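How to Sort Your Home Medicines in One Evening

Last updated 24 May 2023

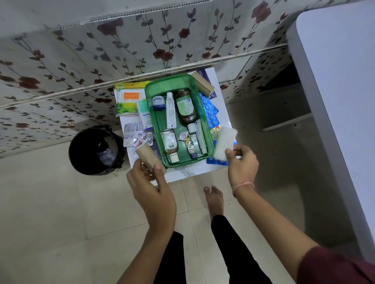 I do this work two times in a year, in May and again before winter. It takes me 60 minutes if I don't stop to read every old leaflet. The first time was much longer, so please give yourself a free evening and don't start when you must cook dinner soon.

My method came from my neighbor Myrtle Lindgren, who worked many years in a clinic. I changed some steps for my own home, where we are four people and one of us is a child.

What you need

- a small table that you can wipe
- clean white paper to cover it
- one tray with a rim, so the small things don't roll to the floor
- a permanent marker
- 6 small zip bags
- an envelope for the leaflets
- a bag for everything that goes out

Step 1. Take out everything

Go through the whole home. Medicines hide in the kitchen drawer, in the handbag, in the car, in the pocket of a winter coat. Put all of it on the table, also the things you are sure about. At our place I always find throat tablets in my husband's work bag, and he always says he doesn't know them.

If you have small children, do this when they sleep. An open tray is very interesting for them.

Step 2. Read the dates

Hold each package near a good light. On a carton the date is usually printed on the small end flap. On a tube look at the flat end, where it is pressed closed. On a blister strip it is often only pressed into the foil, and you need to turn it a little until you can read it.

When a strip was cut with scissors and the date is gone, I don't guess. It goes in the bag for out. The same with a single foil sachet if I cannot read the name.

Step 3. Think about opened bottles

The date on the package is for a closed bottle. After opening, many syrups and drops must be used in a shorter time, and the leaflet tells you how long. Write the day of opening on the label with your marker. If you don't remember when you opened it, ask the pharmacist before you use it again.

Wipe the neck of the syrup bottle with a damp cloth before it goes back. Close every cap well, and keep the bottles standing.

Step 4. Make groups

I group by the problem and not by the form. My groups are:

Pain and fever
Cold and throat
Stomach
Skin: creams, ointments, small jars
Wounds: plasters, gauze, cotton buds
Daily medicines, each person separate

Tablets stay in their blisters, and the blisters stay in their own carton when you still have it. Please don't put loose tablets together in one jar. After some months they all look the same. If the carton is broken, put the blister in a zip bag together with its leaflet and write the name on the outside.

Step 5. Keep the leaflets

I used to throw them away because they take so much place. Then one night I needed the dose for a child and had no paper. Now I fold them flat and put the extra ones in the envelope, in order of the alphabet.

Step 6. Choose the place

The bathroom is comfortable, but the steam from the shower is not good for most medicines. A dry, cool shelf in the bedroom or hallway is better, high and with a lock if children live or visit there. Check also if something must be in the refrigerator.

Step 7. Take away the old ones

Don't pour them in the sink. Ask in your pharmacy if they take back old medicines, many of them do. Cover your name on the prescription labels with the marker first.

A question from a reader

Yolanda Whitfield wrote me to ask if she can cut the big blister packs to fit in a smaller box. You can, but leave the part with the name and the date, and use up the other part first. I prefer to buy a bigger box. Mine has a lid and is 20 cm high, so also the tall bottles can stand in it.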